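Fitting a pegboard panel to a plasterboard wall

Perforated board holds tools only if there is a gap behind it. The hooks pass through the hole and turn up against the back face, so a sheet screwed flat to the wall is useless. This page covers a single panel on a stud wall. For brick, use plugs and follow the same spacing.

You will need
Perforated hardboard or steel sheet, cut to size
Softwood battens
Wood screws and cup washers
Stud detector, spirit level, pencil
Fine-toothed saw if the board needs trimming

1. Find the studs
Run the detector across the wall at two heights and mark both. Join the marks with the level. Stud centres are commonly 400 mm apart, but older partitions vary, so check each one with a bradawl before drilling. Look for pipes and cables at the same time.

2. Cut the battens
Cut one batten for the top edge and one for the bottom, each 45 mm shorter than the panel. Boards wider than two stud bays need a vertical batten in the middle as well, otherwise the sheet bows when a hook is pulled out.

3. Fix the battens
Screw the top batten into every stud it crosses. Level it before the second screw goes in. Set the bottom batten by measuring down at both ends. Check the diagonals – a panel that is out of square shows at once, as the eye follows the rows of holes.

4. Trim the board
Cut between rows, never through them. Support both sides of the cut and saw with the good face up. Seal raw hardboard edges with thinned varnish if the room is damp.

5. Hang the board
Rest the sheet on two part-driven screws below the bottom batten. Fix the top corners first, then work along. Use existing holes where they line up with the batten, with a cup washer under each head. Remove the two support screws. 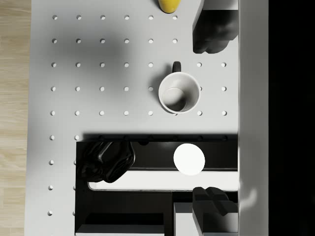

Wisthorpe Makers' Club – Workshop Group

White board shows marks sooner than brown, so wipe it before loading. Put heavy tools low and close to a batten. Hook patterns from different makers do not always interchange; try one before buying a box.

Page maintained by Meron Wako. Last checked in September.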